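Home | Guides | Shelving | Parts Sorting | Contact
11 comments | 8 shares

Skeltard Bench Guide, Section 3: Setting Up for Small Metal Parts

You have the shelf standing, so now comes the fun part! A bench that's laid out well makes sorting brackets and plates a real pleasure.
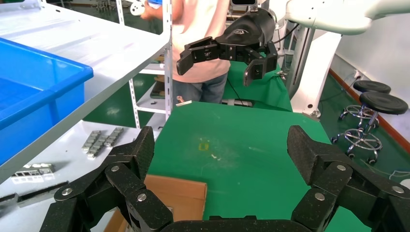
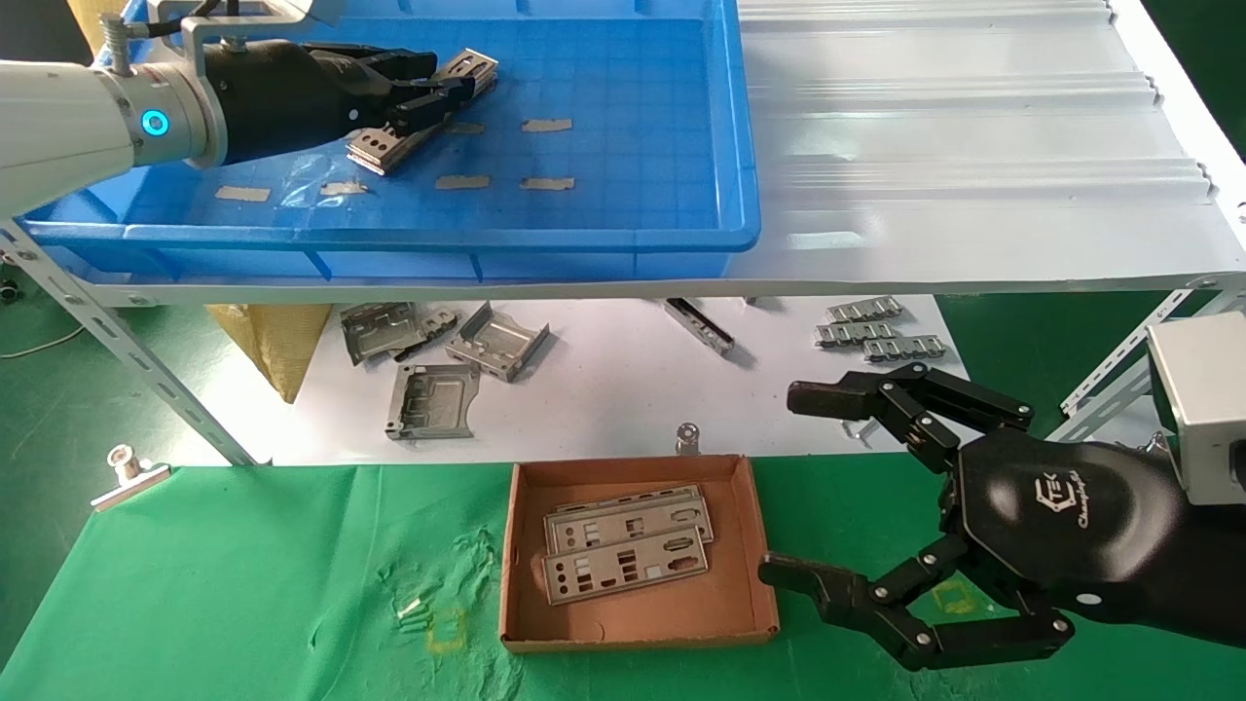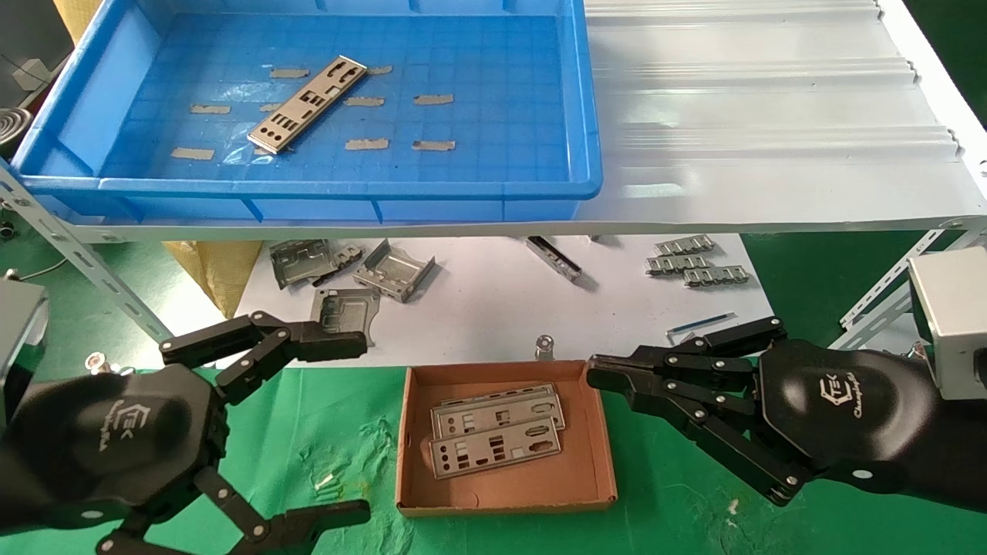

Green cloth on the table, and shelves lined for parts in the second and third pictures.

1. Spread the cloth and smooth it from the middle out. Tape goes on last.

2. Mark your squares with yellow tape. Go as big as your largest box (you'll be glad of the extra room).

3. Line the lower shelf with white paper and clip the front edge.

4. Set the blue tray on the upper shelf and press tape strips onto its floor wherever you like to park a part.

5. Lay I/O shields flat, one to a spot. They love to hook together!

NOTE: Brackets with folded tabs sit best on the paper, tabs up.

CAUTION: Stamped edges are sharp. Wear gloves, and never sweep loose screws off the cloth with a bare hand.

6. Fold a shallow cardboard tray for parts on their way out.

Next: Section 4, Labels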